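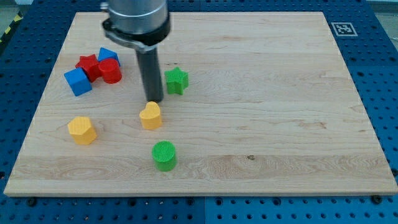

*A rod-shaped tool held over colored blocks on a wooden board. Sorting and pushing tasks of this kind remain a standard measure of robot dexterity.*

# The Long Road to a Tidy Table

At the Vurnholm test hall, the question put to every visiting manufacturer is a plain one: can the machine clear up after itself? Graziella Farina, who directs the hall's program on household and light industrial work, has been asking it for six years. Her answer, as of this summer, is a qualified yes for the workbench and a firm "not yet" for the kitchen.

The work begins with blocks. Stars, cylinders, cubes, a heart and a hexagon, in red, blue, green and yellow, are set out on a board, and the arm is told to bring one of them to a given place. It has no fingers for this exercise. A straight rod is clamped to the wrist, and everything must be done by pushing.

"People see toys and assume the problem is small," Farina said. "A person slides a cup out of the way with the back of the hand while reaching for something else. That is pushing. We do it all day and we have no name for it."

Pushing a block is harder than it looks. A cylinder may roll if it falls over. A star catches its points on whatever stands beside it. When several blocks are packed close together, as they are toward one corner of the board in our photograph, moving one of them usually disturbs the rest, and the machine has to look again before it decides what to do next.

**What the trials show**

In April the hall completed a series of 400 trials with a control system supplied by Clura, a young firm whose software is meant to be fitted to arms already in use. Each trial named a single block and a single destination. The system finished 339 of them within the time allowed.

Raffaele Benedetti, who led the trials, considers the figure respectable and the remainder more useful. Most of the failures, he said, came from crowded starting positions. The arm would approach a block at the edge of a group, touch its neighbor first, and spend the rest of its time repairing the result. Where the named block stood clear of the others, failures were rare.

A second series of 100 trials used spoken requests, some of them deliberately vague. "Put the heart with the green ones" was completed more often than the team had expected. "Make some room on the left" was not. Benedetti attributes the difference to the lack of any agreed end point. A person making room stops when there is enough of it, and the system had no reliable sense of what enough might be.

**On the shop floor**

Ostero, a packaging company that sends staff to the hall twice a year, has a direct interest in these results. Its packing lines handle small cartons that arrive in no particular order and must be nudged into rows before they are wrapped. The job is done by hand at present, on two shifts.

Amedeo Tedesco, the company's head of operations, does not expect that to change quickly. A machine that succeeds most of the time still needs someone standing next to it, he said, and the person standing next to it could be doing the job. He would consider a purchase when a system can run for 2 hours without help. The best he has seen on cartons of mixed size is considerably shorter.

He is more hopeful about partial use. One proposal under review would have an arm spread out incoming cartons so that workers farther down the line no longer need to lean across the belt. Small errors in such a task cost very little, and the benefit to backs and shoulders could be substantial.

**In the home**

The household is a different matter. Agata Cirillo, who advises the Fontana housing trust on equipment for older residents, visited the hall with a list of chores her residents had ranked by difficulty. Wiping under objects on a counter came near the top. So did clearing a table, which many of them manage only one item at a time.

Both chores depend on the skills practiced with the blocks. They also depend on a good deal that the blocks leave out, including liquids, breakable glass, soft cloth and the possibility that a person will reach in at the same moment. Cirillo was impressed by the patience of the machine and concerned by its speed. Her residents, she noted, would have finished breakfast and started on lunch.

The hall's next program, due to open in the winter, will replace some of the blocks with plastic cups and plates. Manufacturers may apply through the program office, and results will be published in full, including those of systems that are withdrawn before the end.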